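Moin und willkommen beim Ballonteam Clemholm! Ich bin Ilir Kadrić, und weil sich sonst keiner an den Text für diese Seite gesetzt hat, müsst ihr jetzt mit mir vorliebnehmen.

## Wer wir sind

Angefangen haben wir mit einem gebrauchten Heißluftballon, den Henk Prins aus Driswood mitgebracht hat, samt Anhänger und einem Gebläse, das klang wie ein Traktor. Der Ballon bekam den Namen Obi — fragt Henk, der erzählt das gern und jedes Mal ein bisschen anders. Inzwischen haben wir zwei Hüllen, drei Piloten und eine Rückholcrew, die jeden Feldweg zwischen hier und Clullside kennt (und fast jeden Bauern mit Vornamen!).

Henk bildet aus, ich kümmere mich um Technik und Papierkram und fahre selbst, so oft ich kann. Mit Obi sind wir bisher 2877 Kilometer gefahren. Ja, gefahren, geflogen wird bei uns nicht. Wer sich verspricht, zahlt in die Kaffeekasse.

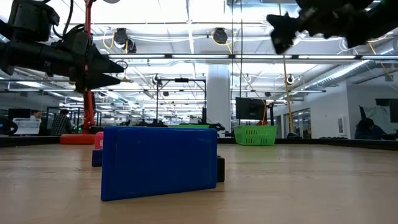
Meine liebste Fahrt war eine im Juni, Start kurz nach fünf Uhr morgens auf der Wiese hinter Clemholm. Erst dicker Bodennebel, dann waren wir durch und hatten Sonne bis zum Horizont. Auf 4000 Fuß war es so ruhig, dass wir unten einen Hund bellen hörten. Gelandet sind wir auf einer Pferdekoppel, die Besitzerin kam mit Butterkuchen. Besser wird's nicht!

## Mitmachen

Ihr müsst dafür überhaupt nichts können. Die meisten fangen bei uns als Crew an: Hülle auslegen, Korb halten, hinterherfahren, am Ende alles wieder in den Sack stopfen. Wer dann noch Lust hat, kann bei Henk mit der Ausbildung loslegen — Theorie machen wir im Winter, da ist abends eh nicht viel los.

Der Beitrag liegt bei 100 Euro im Jahr, Crewmitglieder fahren nach Absprache mit. Feste Schuhe und lange Hosen bitte selbst mitbringen, Handschuhe haben wir genug.

Ob gestartet wird, entscheidet das Wetter, und die endgültige Zusage gibt's oft erst 2 Stunden vorher. Schreibt uns einfach über das Kontaktformular, dann nehmen wir euch in die Startliste auf. Im Sommer dauert die Antwort manchmal etwas länger, dann stehen wir vermutlich gerade auf irgendeinem Stoppelfeld und warten auf den Anhänger.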